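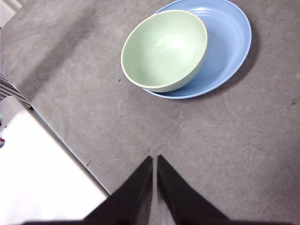
Green bowl on a blue plate. The bowl sits a little over the rim on one side.

Stacking bowls and plates in a small kitchen

By Maiara Pimentel
May 12, 2019

In my flat I have one cupboard for all the dishes, so everything must stand on something else. I broke two bowls in February before I learned to do it with more patience. These are my habits now.

Put the wide plate first and the bowl in the middle of it. If the bowl leans over the rim, as mine does in the photo, move it before you lift the plate. A small push is enough.

Carry the plate with both hands under it, and do not hold it by the bowl. A bowl with a matte finish can feel safe in the fingers, but with a bit of dish soap left on it, it will slide like any other.

For storage I lay a sheet of paper towel between the bowl and the plate. I change it when it gets grey. My neighbour uses circles cut from an old tea towel and these are nicer, only you have to wash them.

I keep no more than four bowls in one stack. The heavy ones go at the bottom, even when the colours do not match so well this way.

Marks from cutlery on a light-coloured plate: make a paste of baking soda with a few drops of water, rub softly with a damp cloth, rinse. Try it first on the underside. On a matte glaze I would not rub for long.

12 comments | 200 shares

Contact us | © 2019 Donidard Home Tips | Back to top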